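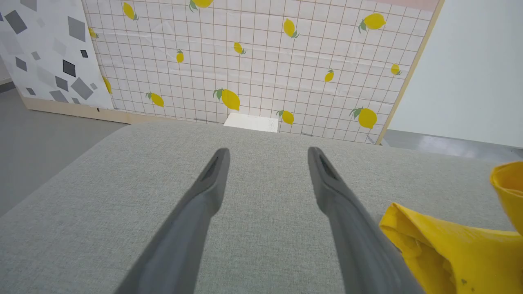 Slide 1: gray upholstery, woven fabric

Speaker notes – Maxine Paewai, Pitdale lodging owners' meeting
Last updated: Jun 27, 2023

Start with the location. The Rodora is a ten-minute walk from Tilero station, and most guests come on foot with bags. Mention the hill.

Slide 2. The hotel has 113 rooms on five floors. The old wing has the better views and the smaller bathrooms. Say this plainly, people ask.

Slide 3. Spa and pool. Day passes went on sale last summer, 600 sold by the end of July. Locals bought most of them – we had planned for tourists. Pause for questions.

Slide 4. The Rondonuwu restaurant on the ground floor seats 163 with the terrace open. Breakfast is the busy meal. Dinner is slow until eight.

Slide 5. Wedding package. Skip if short on time.

Slide 6. Shuttle to the ferry. Two runs in the morning, one at night. Give the desk extension, 845, and leave it on the screen while the handouts go around.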